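Help Desk Software, Unit 4: Ticket Permissions

Okay, picking up where we left off. We had agents, we had customers, and we had Barry Oakley's question about who gets to see what (good one, Barry!). I set up a practice help desk called Dernwood for this, so log in and poke around while you read.

Every ticket has an owner and a department. An agent sees a ticket if either one matches. I'd open ticket 204 first, it's owned by Yvonne Haslam but sits in Billing, so two groups can reach it.
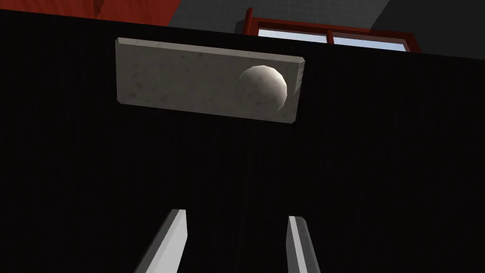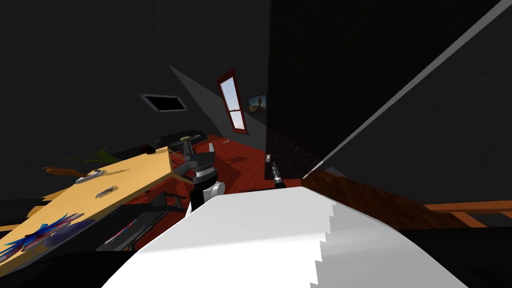

Changing a role

Go to Settings, then Roles, and pick the role you want. Untick "View all tickets" and save. Now log in as a plain agent and look at your list again – it should be a lot shorter!

Watch out for saved filters. They keep their old name even when the role changes, and that trips people up every October.

For next time: read page 29 and set up 10 test tickets in Dernwood.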